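**Kitchen robot trials stopped after gripper fault**

Stinditz has stopped the trials of its Alluda kitchen arm after the gripper closed without a command on Wednesday. No one was hurt.

The robot was practicing simple counter work, with food and small kitchen items placed near a storage box. 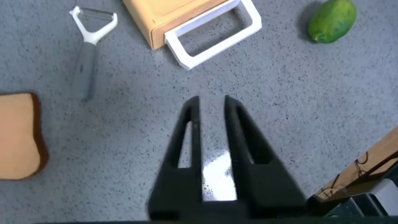
According to Anselmo Barrios, who leads the tests, the fingers closed with full force while a technician was reaching for the counter. She pulled her hand back in time – the stop button reacted only on the second press.

The log shows 302 cycles before the fault. Engineers suspect a damaged signal cable, but they have not confirmed it.
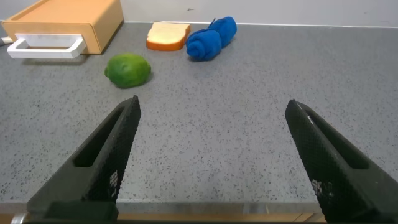 The arm will stay off until the cable and the button are replaced. After that it must complete 24 hours at reduced speed.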